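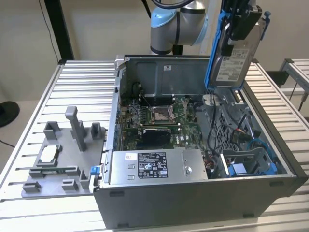

According to the Sodholm desk, the water readings from the old field station stop in the middle of a page and never start again, so the monthly averages we sent them can't be right for the last stretch.

Notebook > Troltau River > Entries

10 September 2023

Went back to the paper sheets. Sodholm has a point. The gauge log has 893 rows and then a gap. The gap lines up with the move to Filutville, when readings were taken at the lower bridge and written in a separate book. Typed in 20 rows from that book as a test. They run 2 cm high against the old gauge - the zero mark at the bridge is set lower.
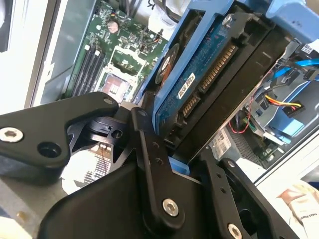
Applied the 2 cm correction to the test rows and plotted them after row 893. The line joins up well enough. Still have 200 rows to type. Pencil is faint on the back pages, use the desk lamp.

The Sawatzky table has its own zero and should stay out of this file. Whoever merged it last time, please don't.

To do: type the rest, redo the averages for September, send Sodholm a new copy with the old one marked as replaced.

2 comments | 0 shares

Contact | Back to top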